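**[讨论] 家务和车间里的杂活,机器现在到底能干几样?**

---

**Zundis** 楼主

上个月家里亲戚聚会,表弟说再过几年洗碗叠衣服都不用人了,我说不可能,吵了一晚上。回来想了想,我自己也说不清依据在哪儿,所以开个帖子问问。

我先说我的情况。家里有一台扫地机,用了两年多,客厅能扫,卧室床底能扫,餐桌底下不行,椅子腿一多它就绕来绕去,最后还是我拿扫把。地上有数据线必须提前收,不收就缠轮子。洗碗机也有,洗得比我干净,但是摆碗、倒剩菜、拿出来放回柜子,这三步还是人干。算下来省的时间没有广告里说的那么多。

想听听两类人的意见:一类是家里真用着这些东西的,一类是在厂里或者实验室跟机械臂打交道的。只说自己见过的,别转新闻。

---

**老周修机** 2楼

我在二手电脑回收这行干了十几年,说说车间这边。

我们一个拆机工位,熟手拆一台品牌台式机,从开侧板到内存、硬盘、显卡、电源全部分好,17分钟左右。新手要31分钟,带两个礼拜能压下来。这活看着没技术含量,可是每个型号卡扣位置都不一样,有的按,有的推,有的要先掰开再往外提。线扎得紧的还得先剪扎带,剪的时候不能伤着线。

老板前年问过机械臂的报价,对方一听我们一天进来几十个型号,就不太想接了。他们愿意接的是同一个型号一次来几千台的那种。

我的看法:重复的能干,杂的干不了,目前就是这样。

---

**Nulby** 3楼

不同意楼上最后那句。“杂的干不了”说得太死。

我在饮料厂做设备维护,码垛线上箱子规格有五种,换规格只要在屏幕上点一下,夹具都不用换。以前换一次规格要停线半个小时。所以“杂”也要看杂到什么程度。五种、十种,现在完全没问题。

---

**老周修机** 4楼

@Nulby 五种纸箱还是纸箱,都是方的,都是从上面或者侧面抱住。我这边是几十种卡扣,还有软的线。你拿机械臂给我拔一个24针的主板电源插头试试,卡子要按住,同时往上晃着拔,力气小了不动,力气大了连座子一起起来。

---

**Nulby** 5楼

线这一块我承认,软的东西确实麻烦。我们线上缠膜断了,也是人过去接。

---

**蓝莓妈妈** 6楼

说家里的。我家扫地机加洗碗机加烘干机,三样都有,我觉得已经算机器干家务了呀。楼主说摆碗还得自己动手,那以前连洗都得自己动手,怎么就不算呢?

孩子小的时候一天洗三次衣服,没有烘干机我真的撑不下来。叠衣服我也烦,但是叠衣服可以坐着叠,边看电视边叠,跟洗是两回事。

---

**Zundis** 楼主 7楼

@蓝莓妈妈 算,当然算。我可能没说清楚,我问的是那种“伸手去拿”的活。洗衣机是你把衣服送到它嘴边,它不用自己找。表弟说的是机器自己去沙发上把衣服捡起来,送进去,再拿出来叠好。

---

**叁号工具箱** 8楼

楼主这个分法是对的。我们平时也这么分:东西送到机器跟前,还是机器自己到东西跟前去。前一种几十年前就成熟了,后一种到现在还在啃。

我在学校实验室帮忙,方向就是装配和拆卸。报几个数,都是我们自己测的,别当成行业水平:

- 工件固定在夹具上,位置已知:抓取基本不会失手。
- 工件位置偏个几毫米,靠相机找:连做30次,有5次要人伸手扶一下。
- 带线的:没有正经统计,因为还没跑顺。

所以两位吵的其实是两件事。Nulby 说的是第一种加一点第二种,老周说的全是第三种。

---

**Sokent** 9楼

30次里5次要扶,放到家里就是每洗六个碗摔一个,谁敢用。

---

**叁号工具箱** 10楼

@Sokent 要扶不等于摔,有时候是停住了不动,等人。但是你说得对,放家里没法用。家里没有人专门坐旁边等着它停。

---

**退休钳工** 11楼

我多嘴一句。人干这种活靠的是手感。拧螺丝拧到头,手上知道;插头插到底,有那一下“咔”。年轻的时候师傅让我闭着眼睛装轴承,就是练这个。机器有没有手感?没有的话,装多少个相机也是干看着。

---

**叁号工具箱** 12楼

@退休钳工 有力传感器,能测到插到底那一下的力。问题是测到之后怎么办。人手发现歪了,自己就晃一晃对正了,根本不过脑子。机器要把这个“晃一晃”写成动作,晃多少、往哪边晃、什么时候停,每一个都要调。内存条我们调了很久。

---

**老周修机** 13楼

光说没用,有没有图,看看你们是怎么摆的。

---

**叁号工具箱** 14楼

有。台式机侧躺,侧板拆掉,机械臂从上面往下伸,相机装在臂的侧面。 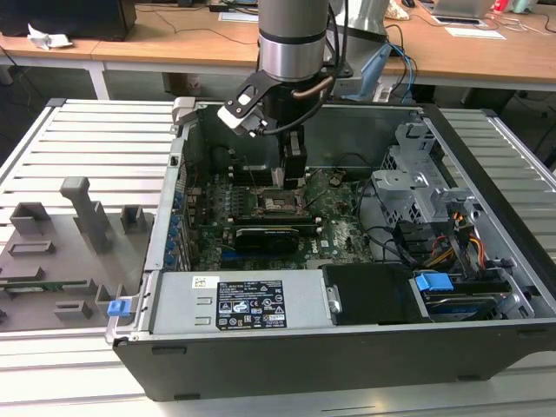 *机箱侧放,两指夹爪正对空的CPU插座,左边灰色的是3D打印夹具*

---

**老周修机** 15楼

戴尔的机箱,这种我熟,蓝色的都是免工具卡扣,算好拆的了。换一台杂牌兼容机,里面全是螺丝,线还乱塞,难度翻倍。

另外你这个夹爪就两根指头。CPU那个位置,人都是捏着边轻轻放,针脚碰弯一根就废。我让徒弟干这一步都要站在旁边看。

---

**叁号工具箱** 16楼

认。两指的好处是简单,坏了好换,算位置也好算。五指的手我们借来试过几天,控制起来太费劲,最后还是用回两指。

兼容机那个我也同意,我们现在没碰。

---

**Nulby** 17楼

看完图我往回退一步。要是换成这种机箱里面的活,我也不敢说“完全没问题”。但我还是觉得老周把话说早了,码垛当年也有人说干不了。

---

**Sokent** 18楼

码垛那会儿从能演示到能上线用了多少年?照这个速度,叠衣服先别想了。

---

**蓝莓妈妈** 19楼

能不能先把袜子配对解决了,别的我都可以等。

---

**Zundis** 楼主 20楼

谢谢各位,我大概有数了。先按叁号工具箱的三种记下来:位置固定的能干,位置会偏的要有人看着,带软线软布的还不行。表弟说的捡衣服叠衣服,属于第三种,而且是最软的那种。

他要是不服我就把这个帖子发给他。老周要是方便,能不能说说你们那儿剪扎带用什么剪子?我家电视柜后面那堆线也该收拾了。

---

**老周修机** 21楼

普通斜口钳就行,买平口的,剪完不留尖茬,不划手。剪之前先把电源拔了。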